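Best way to store loose jigsaw pieces?

marnie_knits
Hello all! I've been given a 1,000 piece puzzle of Kornamgate harbor with no box, just a bread bag (I know, I know). What do you sort into?

oldpiert
Trays, always. Edges first, then sky.

Conall Horgan
Have to disagree, friend. I leave the edges until last and I've been much happier for it.

oldpiert
Edges last! My mother would have sent you home.

marnie_knits
Well, I bought 2 trays this morning and cleared the big table, so we'll see who's right. 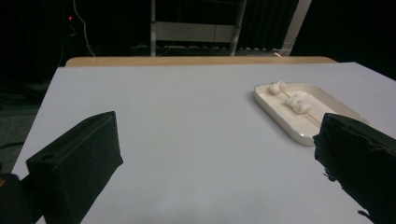
My sister swears by muffin tins, but I do find my fingers don't fit in the cups very well.

Conall Horgan
Try the lids off takeout tubs, dear. Mine stack nicely.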